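Sendanholm cell: setup and care notes

18 Dec 2021, by Angelica Bautista

Shared 27 times · 3 comments

# README

These notes cover the Sendanholm cell, the two-arm tabletop station at Wirnmont. They're for whoever is next on the rota, and for anyone downloading the recordings who wonders why we fuss so much over little black squares. I love this cell. It rewards a careful morning with hours of tidy data!

## What's in the release

- 2,968 recordings, split into 86 folders by session
- one calibration file per session
- `wrist/` and `fixed/` views, stored separately

Sessions recorded before the May rebuild use the old table origin. Don't mix them with later ones.

## Before you switch on

1. Wipe the black table with a dry cloth. Dust shows up terribly under the lamps.
2. Lay the four-marker sheet flat in front of the rear arm and tape the corners if they curl.
3. Check every marker on the printed parts. A lifting edge is enough to spoil the pose, so replace the sticker.
4. Follow the camera cable with your fingers from one end to the other. It should hang in a loose loop with no pull on the plug.
5. Nip up the knobs on the camera pole, gently please.

## Checking the grip

Bring the front arm over the part slowly, fingers open, and stop with one each side of the round knob. Look at the wrist view as well as the fixed one before closing.
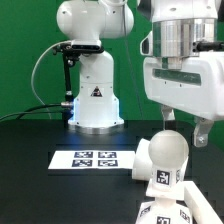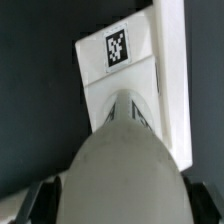
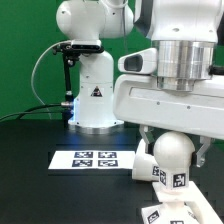 *Marker checks in the cell: fixed view (first and third), wrist view (second).*

If the wrist view drifts from the fixed one, run `recal.sh` and try again. Still off? Loosen the wrist bracket, seat it squarely, tighten and repeat. I do a full recalibration every 2,000 cycles and write it in the Prumberg log.

## Known snags

- Glare on a marker can hide it from one camera. Turn the part a little.
- The Říha script expects the rear arm to be parked first.
- Spare printed parts vary slightly in fit.

## Comments

**mossyfen:** Step 4 found my fault straight away. Lovely notes!

**pk_bench:** Do you reprint the four-marker sheet or just keep it flat?

**Angelica Bautista:** Reprint if it's creased, and measure the squares afterwards. Our printer likes to scale things.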